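I went to the Stistent open day in January expecting to be sold something, and I was. They promised 40 minutes of a robot arm at work. I got a fair bit of talking first — then a gripper over a floor of cardboard.

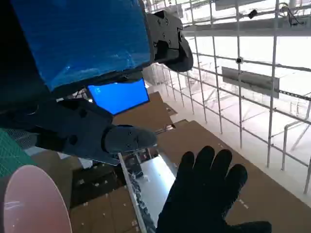 Can it replace a pair of hands? Going by the talk, only for dull jobs that never change, and a person still has to stay close.

Lizeth Londoño, who ran the session, quoted 3,196 test grabs. I asked how many had failed. She said she'd email me. Still waiting.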